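From: Mavley list administrator
To: altidby-catalog
Date: November 9, 2025
Subject: Re: Duplicate item codes after the August import

An earlier message on this list said:

> After the August import our copy of the catalog has 3,574 rows
> where the old one had 2,997. Search returns the same mug two
> or three times under different codes. Is there a supported way to
> merge these, or do we restore from backup and start over?

Don't restore. The extra rows are variant records, and they carry stock history you will lose if you roll back.

The cause is in how Pace writes its export. Up to the last format change, one item with several colorways was one row, with the colors in a single field separated by semicolons. Pace now writes a parent row plus one row per color. Altidby reads every row as a parent unless the column "parent_ref" is mapped, and the default mapping leaves it out.

Two mugs, one dark slate blue with a yellow inside and one pale pink with a plum inside, belong under a single parent with two color values for each: outer and inner. The old field held the outer color only.
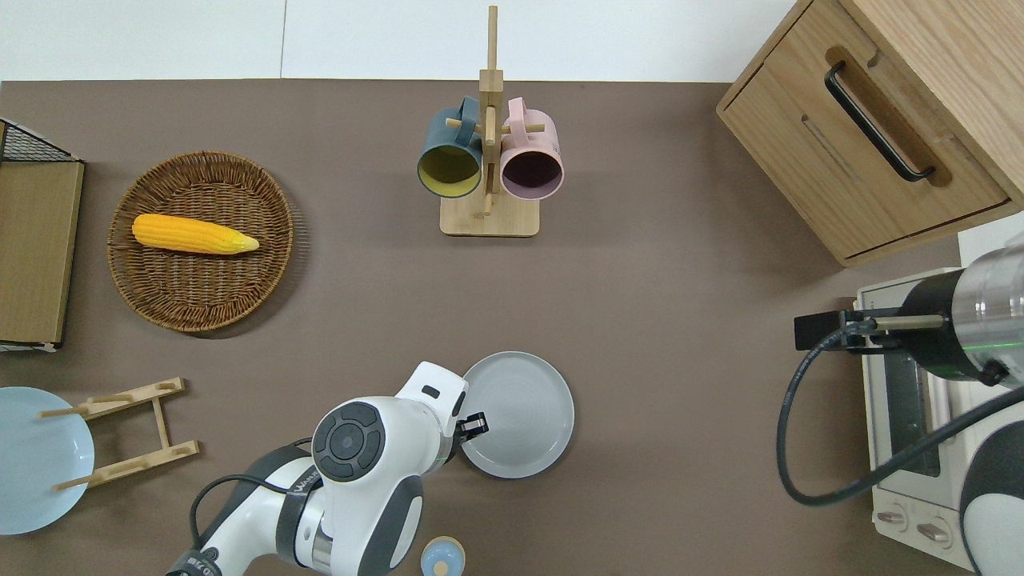
Prakevley branch adds that the inner color also has to go into the label template, or the printed tags for both variants come out with the same short name. They changed the template before the merge and had to print only once.

That order is correct. The full procedure:

1. Stop the nightly sync.
2. Map "parent_ref" and "color_inner" in the import profile.
3. Update the label template.
4. Run the merge in dry-run mode and read the log.
5. Run it again with writes on, then restart the sync.

On our copy the dry run flagged 1,736 rows. Most were plain color variants and merged cleanly. The remainder were plates and saucers where the color had been typed by hand — "lt blue", "light blue", "pale blue" — and the merge tool treats each spelling as a new value. Fix those in the color table first. Editing them row by row works too, but the next import will bring the old spellings back.

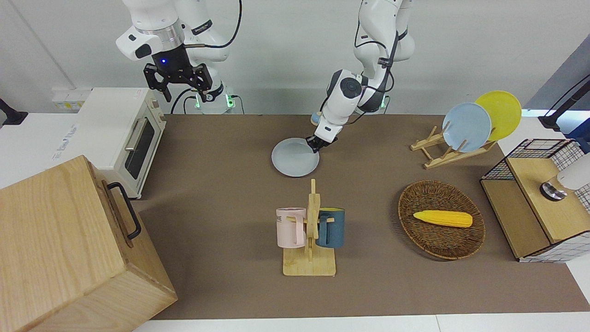
Plate, round, shallow. Color value: pale light blue.

One known problem remains. If a parent row has been deleted by hand, its variants are skipped without a warning. Search the log for "orphan" after step 4 and recreate the parent under its original code before going on. A new code will break the stock history.

Mavley list administrator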